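Altby sectional, cream leather, with chaise
Reviewed by Bence Juhász

I held out against a cream sofa for most of my adult life, on the grounds that I drink coffee and own jeans. Then the old one lost an argument with its own springs, and the Altby was on sale in February, so now I'm a person with opinions about leather wipes. 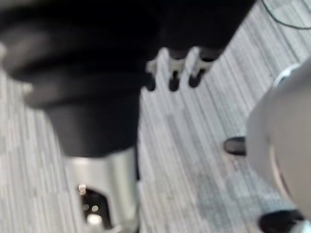
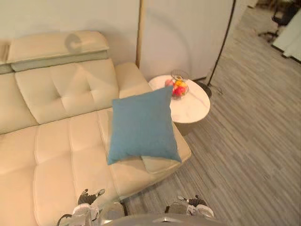 Comfort first. The seat is firm, in the manner of a good waiting room, and it took 21 days of steady sitting before it gave an inch. The back is better. The padded headrest along the top is the reason to buy the thing — I'm tall, and most sofas stop supporting me somewhere near the shoulder blades. My wife is not tall and says it shoves her head forward. She has claimed the chaise and the blue pillow and I don't expect to see either again.

The tufting looks expensive and collects crumbs like it's being paid by the gram. A crevice tool gets most of them out. Allow six minutes, more after toast.

Delivery was by Krawczyk, who were prompt and silent. The instructions list 218 as the part number for the connecting bracket, the bag says 707, and customer service assured me they are the same bracket. They fit, so fine.

I'd skip the matching ottoman. It costs too much and the chaise already does its job. Four stars, and I'd give another half if the feet didn't creep on hardwood. Felt pads helped a little.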